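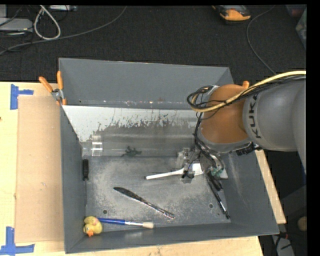

Words: Souad Berrada
Filed under: Workshop, Long reads
27/12/2024

The morning at Vaverano begins with a cable check. Rhona Jardine puts one hand on the gray link of the KUKA arm and follows the thin black cables with the other, over the orange joint and down to the gripper. She is feeling for places where the jacket has become flat or shiny. When she finds one, she puts a small piece of paper under the nearest cable tie and continues. The papers are collected later and the list goes on the wall.

Jardine has looked after this cell for two years. Before that she repaired bottling machines, and she still speaks of the arm as if it were a filler head. "The arm gives me very little work," she told me. "All my work is in the last thirty centimeters."

The job of the cell is easy to say. It picks mixed objects out of a large gray bin, one after another: a screwdriver, a yellow rubber duck, a paintbrush with a blue handle, a table knife. The program was written in the Marden office by Amirul Subramaniam, who visits every October and otherwise answers by telephone. The objects are chosen because they are difficult in different ways. A knife lies very flat. A clear tube gives bright reflections and the software may see its end in the wrong place. The little green figure has thin limbs, and a finger can close on one of them and miss the body.

The bin is held by a spring clamp with orange handles. I had expected bolts. Archie Halliday, who built the table, tried bolts first and took them away after a week. When the gripper comes down too low with bolts, the force goes into the fingers. With a clamp, the bin can slide a few millimeters and the fingers survive. Then somebody must put the bin back in its place, and for this there is blue tape on the left side of the table. Halliday would like a proper metal stop. Jardine prefers the tape, and for now the tape stays.

On the day I visited, the log stood at 1,341 picks after the last change of fingers. The team changes them when the edge gets round, and the previous pair was taken off after 551, much too early, with a crack near the screw hole. The new ones come from Slanina, in a slightly softer material. To change a pair takes Jardine 31 minutes if the wiring behaves. Most of this time goes to the connector, which has a small lock that must be pressed with a fingernail – she has tried pliers and regrets it.

After the fingers comes the calibration. The arm moves slowly to each corner of the bin and stops, and Jardine bends down and looks with one eye closed. The software from Stetard gives her a number for the error, but she looks first and reads the number after. If the two do not agree, she starts again from the first corner.

The floor of the bin is scuffed and pale in the middle. I asked if it should be replaced. Ruaridh Geddes, who manages the laboratory, said that a new bin was ordered once and the results became worse for some days, until the vision settings were corrected for the cleaner surface. He has kept a spare on the shelf since then, still in its wrapping.

At eleven the arm was released again. Jardine stood with her hand near the stop button for the first picks, as she does after every repair, and then went to wash the grease from her hands. The list on the wall had two new lines, both for the cable behind the orange joint.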